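Teaching > Short courses > Gripper Evaluation > Handout 3

Handout 3: Comparing hand-held grippers in somebody's kitchen
Reading time: 3 minutes
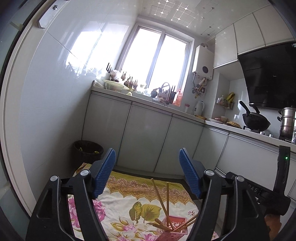 Fig. 1. Hand-held gripper with blue ribbed pads, open, at the chopstick basket.

Last session dealt with bench trials, where the gripper picks up a foam block and everyone feels clever. This one deals with kitchens. Bring the Esska score sheet and a pen that works.

1. The pads

The pads in Fig. 1 have fine parallel ridges on their inner faces and lean towards each other at the tips. Ask two things of any pad like this: what does it do with something thin, and what does it do with something round? A chopstick is both. On the Fuswood rig the ridges run across the stick or along it depending on how you hold your wrist, and scores taken both ways get averaged by people who should know better. Write the wrist angle down.

2. The linkage

Parallel bars, four pivots. Check each pivot for play before you start and again after 55 grasps. The Paredes linkage passes the first check beautifully. See the March results for the second.

3. The task

One chopstick out of the basket, laid on the cloth, gripper opened, next stick. Full marks only if the others stay put. Sticks that cross near the opening tend to leave as a couple, and the sheet has a column for this headed "multiple". Last year's group used it so often that they ran out of column.

Do not tidy the basket first. A tidy basket is a different task, and an easier one.

A lattice basket has its own trap. A fingertip that goes a little wide can find a hole and lift the lot, which scores nought, however impressive it looked.

4. What the camera gets

Kitchens have windows. In Fig. 1 the panes are washed nearly white and the tiled wall throws the light back again. Patterned cloths are worth a thought too: printed leaves have plenty of edges, and the Brotine tracker is fond of edges. Log the blinds (up, down, missing) for each run.

5. Numbers to argue with

The full set is 3695 grasps, of which 162 were thrown out for unreadable wrist angle. See section 1. A practised hand manages up to 3 grasps a minute, so plan your afternoon accordingly and don't promise anyone dinner.

For next time

Score one pad type on one thin object and one round object, same wrist angle throughout. One side of paper, due 14th July. If your two pads come out equal, say so and stop; a second page of adjectives will not separate them.

This site uses cookies to remember your settings. Accept | Manage preferences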